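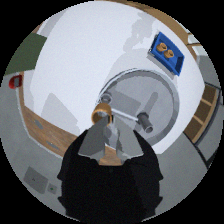

Britlow front loader, 9 months in. Bought it in November after the old top loader started walking across the laundry room. Paid extra for delivery and haul away, worth it.

Good stuff first. Quiet. Really quiet on the wash, less so on the spin but I can still hear the TV. Towels come out nearly dry. The quick cycle is 20 minutes and fine for gym clothes, not fine for anything with mud on it.

Not so good: the door seal. Hair, lint, one sock so far. Wipe it every few loads or it smells, and leave the door open a crack overnight. Manual says this on like page 40 in tiny print.

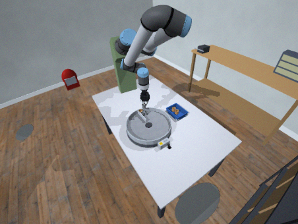

Also the detergent drawer sticks. Have to lift and pull at the same time. Called Britlow, on hold forever, then they sent a new drawer free of charge. Sticks a little less. Whatever.

Error code E4 came up twice, both times it was the drain filter. Put a shallow pan down before you open it!! Lots more water in there than you'd think. My floor found out.

Looked at the Talley too, it was 263 dollars more and the only diffrence I could see was a steam setting and a light in the drum. Would have liked the light. Didn't want to pay that for it.

Power bill is down a bit, could be the weather.

Would buy again, yes. Four stars, one off for the drawer. If they fix that in the next model its a five.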